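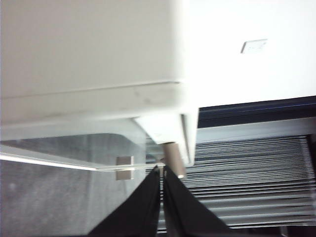 Every machine in our house is in a boring pale box, and my dad says it's because white is cleaner, but that can't be right, can it? A reader sent us that one, and it is a better question than it looks.

636 shares

We like a reader who doesn't believe the first answer. So let's be difficult about it. Why do so many machines at home live inside a plain plastic cover? What is the cover doing all day? And is white cleaner?

Is white cleaner?

No. White shows dirt, and showing dirt isn't the same as having less of it. Put a thumb with jam on it against a white cover, then against a dark red one. Both covers now have exactly as much jam. You can see it better on the white one, so somebody is more likely to wipe it off. You could say that white things get cleaned more often. You could also say that people simply don't look hard at the dark ones.

Look at the lower part of the cover in our picture and you'll find a few faint smudges and scuffs. A smudge and a scuff are different things. A smudge is something sitting on top of the plastic, such as grease from a finger, and a damp cloth will usually shift it. A scuff can be a mark left behind by something that rubbed against the plastic, or a place where the surface itself has been scraped. Scraped plastic doesn't grow back. If you rub a scuff for ten minutes and it is still there, stop. It isn't your fault.

So where does the "clean white" idea come from? Partly from hospitals, bathrooms and dairies, where white tiles and white coats were used because dirt showed up on them. Then people who sold things for kitchens noticed that white made shoppers think of clean places. You are allowed to notice that too, and to be a bit suspicious of it.

What is the cover for?

The proper word for a machine's outer cover is its housing. People also say casing or shell.

The first job of a housing is to keep you away from the insides. Inside a machine there may be parts that spin, parts that get hot and parts that carry mains electricity, which can kill a person. Most plastics don't let electricity through, and that makes plastic a sensible thing to put between a wire and a hand.

The second job is to keep everything else away from the insides. Dust, crumbs, drips, pet hair and small toy bricks are all bad news for a motor.

The third job is holding things up. People forget that one. They talk about the cover as if it were wrapping paper, something you could peel off and throw away. In many machines the cover has posts, pegs and shelves moulded on the inside, and the working parts are screwed to them. Take the cover off one of those and you haven't got a bare machine. You've got a heap.

And then there is looking nice, or at least looking like the other machines in the shop. We would love to tell you that this comes last. We don't believe it does.

Why is there a line across it?

Plenty of covers have a thin line running across them, a little darker than the rest, and ours has one too. It's called a seam, and it marks the place where two panels meet.

To see why seams are needed, think about making a jelly. You pour it into a mould, it sets, you turn it over and it slides out. It slides out because the mould is open at one side. Now try to imagine a mould for a hollow jelly box that is closed all round. How would you get the mould out of the middle? You couldn't, without cutting something.

Lots of plastic covers are made in a way that's a bit like jelly. Plastic is melted until it flows, pushed hard into a metal mould, and cooled until it's solid. This is called injection moulding. A closed hollow box is a nuisance to make like that, so the factory makes 2 open halves, or several panels, and joins them round the machine. The join is the seam.

There is another reason. Somebody may need to get back in one day to mend the thing. A seam is where they'd start.

Then why can't I find any screws?

Good, you've been looking. Often the screws are underneath, or at the back, or hidden beneath a sticker or a rubber foot. Sometimes there aren't any on that panel, and it is held on by small plastic hooks that snap into slots. You can find the same sort of hook on the battery cover of a television remote.

Makers say that hidden screws look tidier. True enough. It is also true that a machine which is hard to open is harder to mend, and a machine which is hard to mend gets replaced sooner. We can't see inside the heads of the people who designed it, so we won't tell you which reason came first. Both are worth knowing.

Please don't open any machine that plugs into the wall, even if it's unplugged. Some parts can store electricity after the plug is out.

Why is it never quite white?

Hold a sheet of printer paper next to an old "white" machine. Next to real white, it may turn out to be cream, or grey, or the colour of weak tea. The one in our picture goes from cream to pale beige.

There are two possible explanations, and you can't choose between them just by looking at one machine once.

It might have been made that colour. Cream, ivory and beige were very popular for machines, and one argument for them is that they don't glare under a bright lamp.

Or it might have changed. Some plastics turn yellow as they get older. Sunlight does a good deal of it, because the ultraviolet part of sunlight is energetic enough to alter the plastic near the surface. Heat can do it as well, and so can oxygen in the air, very slowly. Certain chemicals mixed in to make plastic less likely to catch fire are often blamed too. You'll find people online who are certain that one of these is the whole story. Be careful with them. Different plastics have different recipes, and two machines from the same shelf can age in different ways.

How could you check? Find a bit that has been hidden from the light, such as the place under a label that is already peeling, or the part behind a flap that's usually shut. If the hidden bit is paler, the rest has changed. If it matches, you still don't know for sure, since heat and air could have reached both. You have less reason to blame the sun, though.

Can you tell what a part does by looking at it?

We've all met somebody who thinks so. Try it with the short tan rod that hangs below the white bracket. Is it a peg to hang something on? Does it turn? Does it press down? You may have a favourite answer already. Now ask yourself what you've seen that proves it. A rod that turns and a rod that stays still look the same in a photograph.

What you can do is make a good guess and then say how you'd test it. If it turns, there should be something to turn it. If it presses on something, there ought to be something beneath to press on. If it's a peg, you would expect a thing with a hole or a loop in it somewhere nearby. Engineers guess like this all the time. The good ones check afterwards.

A bracket is easier to talk about, because the word describes a job: it is a part that sticks out and supports or holds another part. Brackets tend to be chunky. Something that sticks out gets leaned on, knocked and pulled, and the strain is often worst where it joins the main body. Thick plastic helps there. So do ribs, the thin walls that you sometimes find on the hidden side of a plastic part. Ribs make it stiffer without using a great solid lump of plastic. Solid lumps cool slowly and unevenly in the mould, and can leave a dent on the outside called a sink mark.

Should you believe the box?

We collected some words from the packaging of small machines and had a think about each one.

"Durable housing", said a box from Plarkano. Durable means it lasts. How long? In what sort of house? The box didn't say.

"Wipe-clean surface", said Wimutard. Any smooth plastic can be wiped. We would like to hear about a plastic cover that can't.

"Drop tested 14 times", said Pirimport. Much better, because there is a number in it. But dropped from what height, and on to what? A cushion is a kind of floor if you're selling something. And did it still work? "Tested" doesn't mean "passed".

"Guaranteed for 5 years", said Zieliński. We liked this one most. If the machine breaks in year four, the company has to do something about it, or explain why it won't. Read the small print with a grown-up, as covers and knobs are sometimes left out.

Something to try

Pick a plastic thing that doesn't plug in and has no batteries: a lunchbox, a ruler, a bucket. Find the seam, or a faint raised line where the halves of the mould met. Run a fingernail along it. Then look for a small rough dot, often underneath, which may be where the melted plastic went in.

You may find neither. Some makers hide them well, and some things are made another way altogether. Write down what you found, even if it was nothing, and try a different bucket.

14 comments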